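Lendthorpe Netball League adds a second division for September

Lendthorpe Netball League will run two divisions when play resumes in September, after entries rose to 24 teams. Plellon, last season's champions, open at home to Stekby, with the first centre pass at 7.15pm.

The league now has 796 registered players, up from 777. Matches stay at four quarters, but the break at half-time is cut so that three fixtures can be played on each court in an evening.

"We had clubs waiting for a place, and this lets them in," said league secretary Brisa Ponce. "Promotion and relegation start straight away – two up, two down."

Eliseo Chávez takes over as fixtures officer from Cirilo Bañuelos.

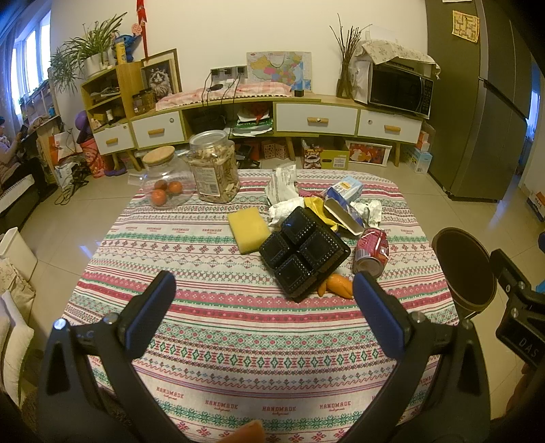 Filed under: League news

Squad lists must reach the league 30 days before a club's first match. Late entries will not be accepted.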